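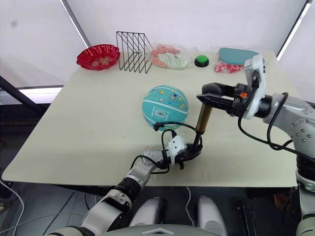 Preguntado por Mercedes Correa · 23 de octubre de 2023

¡Hola a todos! A ver si alguien me echa una mano, que llevo desde junio peleándome con esto. Tengo una masa madre de centeno (la empecé con harina Reisinger, de bolsa normal) y sube bien las primeras 4 horas, pero luego se desploma y huele a acetona que tira para atrás. La alimento una vez al día, a ojo, y la guardo en un armario de la cocina. ¿La tiro y empiezo otra o tiene arreglo? Me da una pena horrible, ya le tengo cariño.

Utilizamos cookies propias y de terceros para mejorar tu experiencia. Aceptar | Configurar

Domenica Trummer respondió:
¡No la tires! Ese olor es hambre, nada más. Dale de comer 2 veces al día durante una semana y pésalo todo, que a ojo siempre nos quedamos cortas de harina. Yo pongo 40 gramos de harina, otros 40 de agua y una cucharada de la masa vieja, y el resto lo uso para tortitas.
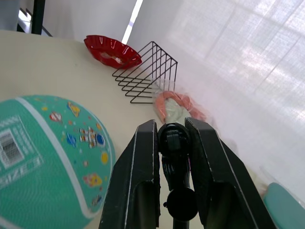

Con el centeno, además, la textura engaña mucho: no hace esa red elástica del trigo, se queda como un barro y parece muerta cuando está estupenda. Yo la remuevo encima de una mesa lisa de color crema y, claro, el centeno oscuro que se cae se ve enseguida (pásale el trapo pronto, que seco es cemento). Si a la semana sigue oliendo fuerte, vuelve y lo miramos.

Rahel Kaufmann respondió:
A la nevera y listo. La mía come cuando me acuerdo.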